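Skyrme Robotics Club: Spring Term Report

The bench team has had a busy term. Members voted in the fall to spend the year on laboratory chores instead of another maze or line-following project, and the work is now far enough along to report on properly. The goal is to have the arm set out glassware for a first-year chemistry practical, and to clear it away again afterward, with a student at the keyboard only to start and stop it.

The project is called Inik. It runs on one arm with a two-finger gripper, on a bench in the Drostholm building, and it has three parts. The first is the layout, meaning where every bin, rack and tray goes and how closely it has to be put there. The second is the set of moves for each item. The third is the log, where every attempt gets written down, good or bad.

The layout took longer than anyone planned. The first version had the bins spread across the whole bench, and the arm kept running out of reach on the far side. The current version keeps the white bins in a row, touching, with the blue tray in front of them as the place where things get set down. The test tube rack has its own spot to one side. Once that was fixed, the team stopped moving furniture and started collecting attempts.

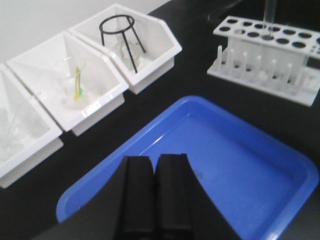 The rule for an attempt is simple. It starts when the operator presses the key and ends when the item is standing in the tray or when someone calls a stop. If the item is in the tray but has fallen over, it counts as a miss. There was some argument over this early in the term, and the stricter version won.

As of this issue the log holds 800 attempts. Of those, 600 ended with the item standing in the tray. The misses are not spread evenly. Beakers do well when the gripper comes in from above and closes on the wall of the glass. Funnels do badly. They roll, and the position the arm was given is out of date by the time the fingers close. The tripod stand is somewhere in between -- the ring is easy to find and hard to hold level, and the legs catch on the side of the bin on the way out.

Clear glass has been the other problem. Against white plastic the cameras pick up very little besides the rim and a few reflections. The team tried a darker liner in the bins for part of the term and got better results, but the teaching lab uses plain white bins and the point is to work with what the lab has. The liners came out again. The current approach uses two views, one from the wrist and one from the side, and the arm does not move in until both agree on where the rim is. It is slower, and it has cut down on the number of times the fingers close on nothing.

Speed has not been a priority. An attempt is allowed 30 seconds, and most of that goes to the approach. Several members have asked to raise the speed limit on the arm. That will not happen this term. The lab lent us its glassware on the understanding that it would get most of it back.
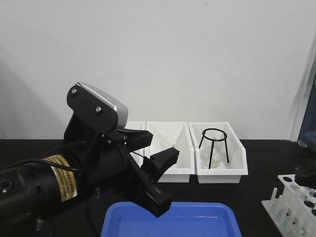

The Inik arm at the bench, with its gripper open over the blue tray.

The next piece of work is the rack. Picking a tube out of a hole is a different job from lifting a beaker out of a bin, and the gripper has to come straight up or the tube binds. A small group has started on this with plastic tubes. They have a working pick for the outer row and nothing reliable yet for the inner one. Anyone who has spent time on the math for approach angles is asked to come and look at their notes, which are in the shared folder under "rack."

The Murnthorpe meet is in May, and the club has entered Inik in the open class. Entries in that class get a table, a power outlet and ten minutes in front of the judges. The plan is to run a short clear-away with a beaker, a funnel and the tripod. If the funnel is still giving trouble by the end of April it will be dropped from the run and covered in the poster. The poster needs a first draft before then, and so far it has a title.

On money, the club was granted $700 for the year. Most of it has gone to gripper pads, cables and replacement glass. What is left will cover the van to Murnthorpe and not much else, so please check the parts drawer before ordering anything.

A few bench reminders for all members. Put the bins back against the tape marks when you finish. Write down the misses as well as the good runs, with a word or two on what went wrong. Do not reach across the bench while the arm is powered. Broken glass goes in the marked box by the door and never in the regular trash.

Bench hours stay the same through May, 4 p.m. to 7 p.m. New members are welcome at any session and do not need to know how to program. Closed shoes are required, and safety glasses are on the hooks inside the door.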